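Rustby Community Help > Air, Weather & Environment

Outdoor PM2.5 keeps climbing on hot afternoons, sensor or real?

Posted by mossgate_j

Moved to the Rustby side of the valley in April and put a low cost particle sensor on the back porch, 8 feet up, north wall. Mornings are fine, single digits. Then once it gets hot, say 3 pm, the numbers creep up and stay up till after dark. No fires nearby that I know of. No smoke smell. It's hazy toward the Nazarenko quarry but it's always hazy over there.

Is the heat messing with the sensor? Or does hot weather really make the air worse? My neighbor says heat "lifts" the dirt up so it should get better. Don't want to buy another unit if this one is ok. Also not sure if I should be shutting the windows, no AC here, so that's kind of a big deal.

2 replies

tinroof88

its the sensor. cheap ones all drift in the heat. mine read 406 one afternoon and the sky was totally blue, turned out there was a spider in the intake. blow it out with canned air and move on. I wouldnt shut the windows in July over a porch gadget

pellworth

Bit of both, probably. Don't write it off as the sensor yet.

Your neighbor is half right. Warm ground does stir the air and mix stuff upward, so a sunny afternoon can look cleaner than a still morning. But during a real hot spell you often get stagnant air sitting in a valley and nothing moves out. Plus heat and sun speed up the chemistry, gases from traffic and paint and even trees turn into tiny particles, and ozone goes up too. Your sensor does not see ozone at all btw. So the air can be worse than the number says.

Dry soil is another one. Less rain, more dust. A quarry upwind will not help, although quarry dust is mostly coarser and PM2.5 sensors miss a lot of it.

Humidity is usually the bigger problem for the cheap sensors, more than heat. They count water droplets as particles when it gets damp, over 80 percent or so. Hot dry afternoon, that's not likely your issue. After dark maybe, if dew is forming.

What I'd do, in this order:

1. Compare to the nearest official monitor. For you thats the Zivuston one I think, up the hill, elevation 4000 ft so it will read lower than the valley. Don't match the numbers, match the shape of the day. If both rise at 3 pm it's real.

2. Check for direct sun on the case. North wall is good but late summer sun can still get round the corner in the evening.

3. Bring it indoors for one night, somewhere plain. Clear bit of table, away from the stove, no candles. Should settle low and flat. If it sits at 100 in a quiet room its broken or dirty. 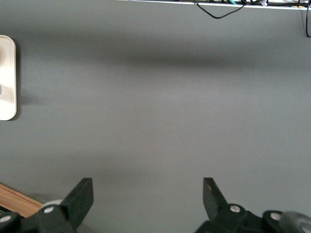
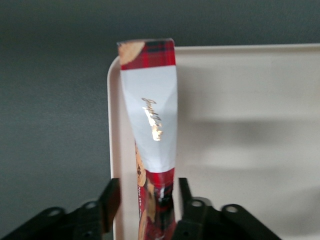
4. Clean the intake. Tinroof is right about spiders. Soft brush first, canned air only in short bursts and with the fan off, you can wreck the fan bearing otherwise.

5. Log it for two weeks with the daily high temp next to it. Just a notebook is fine. The Muvmont app will export hourly averages if thats what you've got, under settings, took me ages to find.

Windows: shut them on the side facing the road during the hot part, open everything up early morning when your numbers are low. A box fan with a furnace filter taped on the back does a decent job in one bedroom. But if anyone in the house is elderly or has a bad heart, dont let the place turn into an oven to dodge a moderate reading. Heat is the more urgent risk there.

If the Zivuston monitor is flat all afternoon and yours still climbs, post the log and the model number and I'll have a look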